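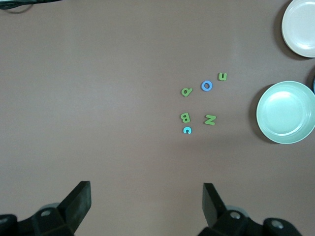
Foam letters, a plate and a bowl on the table, seen from the wrist camera.

Teaching by demonstration is the name for getting a robot to do a job by doing the job yourself, with the robot's own arm, and letting it record everything. I've been at it since June and I still find it a bit magical! There are two main ways in. In hand guiding you take hold of the arm and push it through the movement (fine for big slow moves, hopeless if your own hand keeps blocking the camera). In remote control, or teleoperation, you sit to one side and steer the arm with a second one, a joystick or a headset.

Each go is called an episode. It holds the joint positions, how far the fingers are open and whatever the cameras saw, all on the same clock. My friend Liya Mersha swears by short ones, and our Trekcombe set has 2,469 of them, most with small things spread over a tabletop. 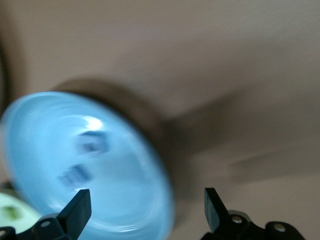 Speed is where beginners come unstuck, me included. Swing the wrist quickly and the camera gets little but smears, so the robot has much less to learn from. Edivaldo Magalhães taught me to slow down well before the fingers close, and to start each episode from a slightly different spot, or the robot may only copy one path. How many do you need? For a simple pick and place I'd try around 300 and see how it behaves, then add more wherever it fumbles.

See also: hand guiding, teleoperation, wrist camera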